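Chapter 4
The Long Way Back: How Losing Clubs Recover 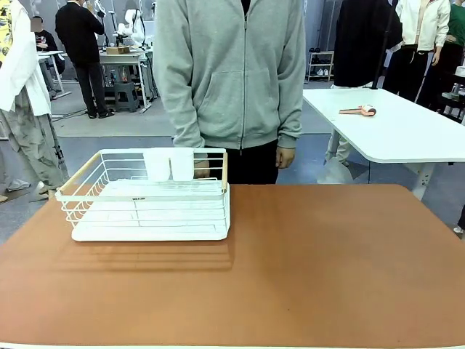 Fig. 4.1 Two white cups in a wire dish rack.

Every league has a club which was once feared and is now pitied. The supporters remember the good years very exactly, and the players of today are tired of hearing about them. In this chapter we study how such clubs fall, and what the people inside them do in order to come back.

We begin with Serel, a handball club from a small harbour town. In the last season before its decline, Serel reached the final of the national cup and lost it by a single goal. The same summer the head coach, Hartmut Pfeiffer, left after a quarrel over the budget for young players. The club had four coaches in the next two years. Each of them brought a new system of defence, and each was dismissed before the players had learned it.

The results were poor, but the results came late. Marlene Weidemann, who kept goal in that period, has described the first signs in her memoirs. Players arrived at training at the last minute and went home directly after it. The older ones stopped correcting the younger ones. "We were still winning then," she writes, "and so it was not a subject for the coach." By December of the second year Serel stood at the bottom of the table, and in spring it was relegated.

This delay between cause and result is important for the whole chapter. The table shows the condition of a club as it was some time ago. A board which looks only at the table will act too late in bad times, and it will also lose patience too early in good ones.

The recovery of Serel began with Annelore Lenz. She accepted the post of head coach on one condition – that she could not be dismissed before the end of her second season. She kept most of the squad. She chose one simple defence and trained it until the players complained of boredom. In her first home match against Drereck the team conceded 36 goals and was whistled off the court. In the return match, a year later, it conceded 19.

Was this the work of the coach, or would the club have recovered under anybody? The question is harder than it looks, and section 4.2 is given to it. Before you read further, please write down the name of a club you know well which has fallen and returned. Note when the fall became visible in the results, and when, in your opinion, it really started. You will need these notes for the exercises at the end of section 4.4.

Key terms in this chapter: relegation, squad turnover, delayed effect, home advantage.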